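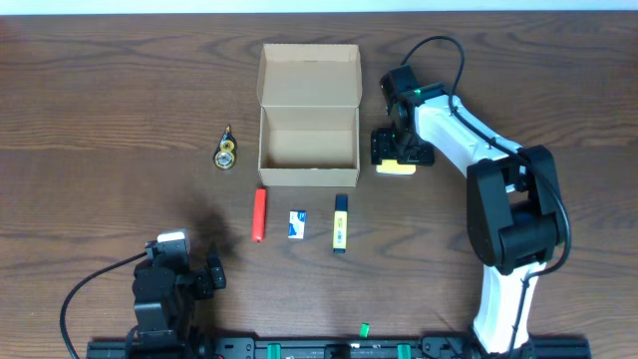
Menow Community Help
Home > Post and parcels > Sending abroad

Small parcel returned to me, customs form "not complete". What should I write?

Posted by kestrel_lane, Tue 19 March

Hello all. I sent a small parcel from Pradbridge to my cousin, who lives outside the country. It contained stationery and some little things for her children, nothing of value. After 17 days it came back to my door with a sticker saying that the customs declaration was not complete. I had written "gifts" and a total of 2 pounds, which I thought was honest enough, as most of the things were from my own drawer.

I would like to send it again but I do not want to pay the postage a third time. Must I list every thing separately? And can I use the same box, or will the old label make confusion? The lady at the counter was kind but there was a long queue behind me and I did not like to ask so much.

Thank you in advance.

Tyson Marchand

I had the same trouble last September, so I can tell you what I learned. English is my third language, please excuse if some post office word is not the right one.

The word "gifts" alone is the problem. It tells why you send the parcel, but it does not tell what is inside. On the form there is normally a box to tick for gift, and you should tick it, but then in the description part you must name the things. Use plain words: "correction tape", "pencils", "children's socks". You do not need to write the colour or the maker. If there are several of one kind, put them on one line with the quantity, the weight and the value.

For the value, write what a person would reasonably pay for the item in the condition it has now. A very low total for many items looks strange, even when it is true. For my second try I wrote a small price for each line and added them at the bottom, and the parcel arrived without any question.

The weight must also agree. I weighed my things on the kitchen scale without the box and wrote these numbers on the lines. The packed parcel was 1,169 grams and this I put as the total. If your lines together are heavier than the total, they may send it back again. Mine came back once only for this reason, which was quite annoying.

You can use the same box if the corners are still strong. Remove the old label completely or cover it with plain paper, and cover the old barcode too. The machine can read the old barcode and then your parcel makes a tour back to you. Also put a copy of the address inside before you close it.

One more thing, please check whether correction fluid is among your stationery. The tape is dry and I never had a problem with it, but for the liquid kind there can be restrictions, so ask before you pack it.

bramblegate

just do it online, you print the form at home and it wont let you continue if a line is empty. much easier than the paper one

kestrel_lane

Thank you both. There is no liquid, only tape, so this is fine. I have made the list again and it fills nearly all the lines of the form. I did not know about the barcode, I had left it on the side of the box. Does somebody know if the branch in Mametby opens on Saturday afternoon? The one here closes at noon and I work until then.

Tyson Marchand

I used Mametby for a long time but the hours were changed in winter, so please look at the paper on their door or telephone first. And keep the receipt until your cousin has the parcel in her hands. I threw mine away too early and could not follow where the parcel was.

This thread has been viewed 1,694 times.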